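# The Slow Art of Picking Up a Picture Frame

Wasbridge is a small software shop, and the thing its people want to talk about over lunch is waiting. Specifically, how long a robot arm should wait before it decides that what it believes about the world is wrong. I went in expecting to hear about neural networks and came out with four pages of notes on timestamps, and I have to say I loved every minute of it.

The team writes a manipulation stack called Pirkgate. It sits between the cameras and the motor controllers and does the middle part of the job: it takes a guess about where an object is, works out a way to reach it, and keeps checking that guess while the arm is on its way. Plenty of software does each of those things separately. Pirkgate tries to do them in one loop, with one clock, and that clock is where most of the fun (and most of the swearing) has been.

## Why a frame?

Boxes are easy. A box has flat sides and it stays put, and if your estimate of its position is a little off you can usually close the fingers and let the box shuffle into place. A picture frame on a stand is a much meaner customer. Seen from the front it is a big rectangle. Seen from the side it is nearly nothing, a thin edge and a leg sticking out behind. Push it from the front and it may slide back on its leg; push it from behind and over it goes.

For a planner, that means the direction of approach matters as much as the position. The first version of Pirkgate scored grasps only by how well the fingers would fit, and it was very fond of grasps that came in low from behind, straight through the space the leg takes up. The collision model had the frame in it. It didn't have the leg! Someone had modeled the frame as a slab, which is how most of us would draw one if asked.

The fix took an afternoon, but the argument it started went on for weeks. Should a person have to draw the leg in by hand, or should the software notice that there is something behind the slab and keep clear of it? Wasbridge went with the second answer. Pirkgate now treats any space it hasn't had a good look at as possibly solid, and it pays a penalty for moving through it. The arm takes longer routes as a result. You can turn the penalty down, and the settings file has a rather stern comment next to the line where you do it.

## The clock

Back to the waiting. Every camera image arrives a little late, and so does every joint reading, and they are late by different amounts. If you pair a fresh joint reading with an old image while the arm is moving, the object seems to slide across the table on its own. The planner sees this, panics, and plans again. Then the arm slows down, the two streams line up, the object snaps back, and the planner plans again.

You can watch this happen in the logs, and it's wonderful in an awful sort of way. The team has kept one run from November in which the software replanned 216 times on its way to a single grasp. Somebody printed the plot of it. It looks like a seismograph.

The cure was to stop asking "what is the newest data?" and ask "what did everything look like at the same instant?" Pirkgate now keeps a short history of joint positions and looks up the one that matches each image, filling in between readings when it has to. They call this piece Matsuda, and it is small enough to read in one sitting. I did, on the train home, and I'd recommend it to anyone who has ever had two sensors that disagreed.

## Knowing when to stop

The other half of the loop is Veretti, the supervisor. It doesn't plan anything. It compares where the arm should be with where it is, and where the object should be with where it was last seen, and it has the power to say no. When the gap grows too large, it holds the arm still and asks for a new look.

Tuning it is a matter of taste. Set it too tight and the robot hesitates over every flicker of light. Set it too loose and it carries on happily with a plan for a table that no longer exists. The team's current test set has 2,579 recorded approaches, and any change to the supervisor gets replayed against all of them before it goes near an arm. The last round flagged 189 for a person to look at. Going through those is dull work by their own account, yet I noticed that everyone in the room had a favorite.

Lighting and surfaces come up a lot in that pile. A plain table is a gift to a vision system. A strong pattern is full of edges that mean nothing, and an early edge detector will cheerfully find you a frame in the swirls of a stone print. So the busy tabletop stays in the test set.
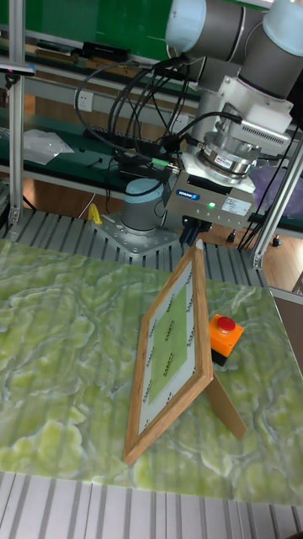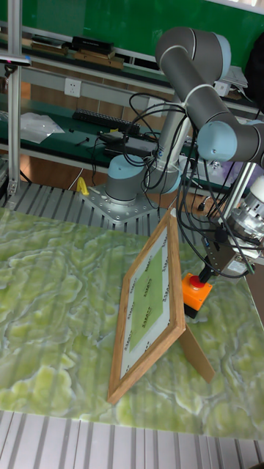
What I find so appealing about this approach is how much of it can be read and argued over by ordinary people. The supervisor's log is written in sentences. "Holding: frame moved since last view." "Resuming: match found." You don't need a degree to follow it, and when something goes wrong you have a place to start looking.

There is still a good deal to do. Pirkgate handles one object at a time and gets confused when two of them overlap. See-through things are hard for it, shiny things only slightly less so. Cable drag is not modeled at all, and everyone agrees it should be, and everyone hopes somebody else will write it. The replay tool can run 100 approaches side by side now, so at least the bad ideas get found sooner.

The next release will let Veretti ask for a particular view as well as a fresh one: look from the left, please, I can't see the leg.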